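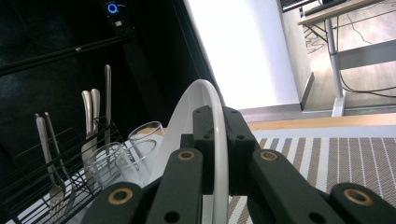
White plate, upright. Photo: Wiltine Records

Wiltine Records to release "Gretance," the second album by Yuto Sakamoto

CANDINGATE, 29 June 2023. Wiltine Records is pleased to announce the release of "Gretance," the new album by bassist and producer Yuto Sakamoto. The album will be available at the end of July on vinyl, on compact disc and on all the usual download and streaming services.

"Gretance" contains 11 pieces of instrumental dub and slow rocksteady, all written by Sakamoto and recorded with a group of five musicians at Sugawara Sound, a small studio on the upper floor of a former printing house in Candingate. The basic tracks were played live in one room, with the drums and the bass recorded to tape. The organ, melodica and trombone were added during the winter, and Sakamoto made the final mixes by hand on the desk of the studio, without automation.

The listeners who know the first album, "Low Water," will find again the deep bass and the patient tempos. But the new record has more melody in it, and the horns have a bigger place. The opening piece, "Ferry Office," is built on a trombone line which comes back in a dub version on side B. "Lamp Street" is the fastest piece of the album and was already played at several concerts last year. The title piece lasts more than nine minutes and closes the record.

"For the first album I was alone with my machines and I could change everything until the last day," says Yuto Sakamoto. "This time we were six persons in one room, and if somebody made a mistake, all of us had to play again. I was quite nervous in the beginning. After the second day I did not want to go home any more. Some of the mistakes are still on the record and I have become fond of them."

Sakamoto started to play bass in school bands and later worked for several years as a sound engineer for touring reggae groups. He says that he learned most of what he knows about mixing during sound checks, when the hall is empty and the echo is too long. His first seven-inch single on Wiltine sold out and was pressed again two times.

The vinyl edition of "Gretance" is limited to 935 copies. Of these, 220 are pressed on dark green vinyl and come with a bonus seven-inch single, which has two dub versions that are not on the album. The green edition can be ordered only from the shop of the label, with a limit of two copies for each customer. The black edition will also be sold in record stores. The compact disc comes in a card sleeve with a folded sheet of notes by Sakamoto about the recording.

The pre-order opens today. All orders made before the release day will be sent out in the same week, in the order in which they are received. Customers who order the vinyl or the compact disc will get a download of the full album on the day of release.

Track list:
Side A: Ferry Office / Second Bell / Lamp Street / The Long Stairs / Paper Harbor
Side B: Ferry Dub / Salt Road / Uncle's Radio / Bell Version / Rain on Tin / Gretance

A release concert with the full group will take place in Candingate. The date and the tickets will be announced on the website of the label.

Review copies and interviews with Yuto Sakamoto can be requested from the press office of Wiltine Records. Please tell us in your message if you prefer files or a compact disc. Interviews are possible in English and Japanese.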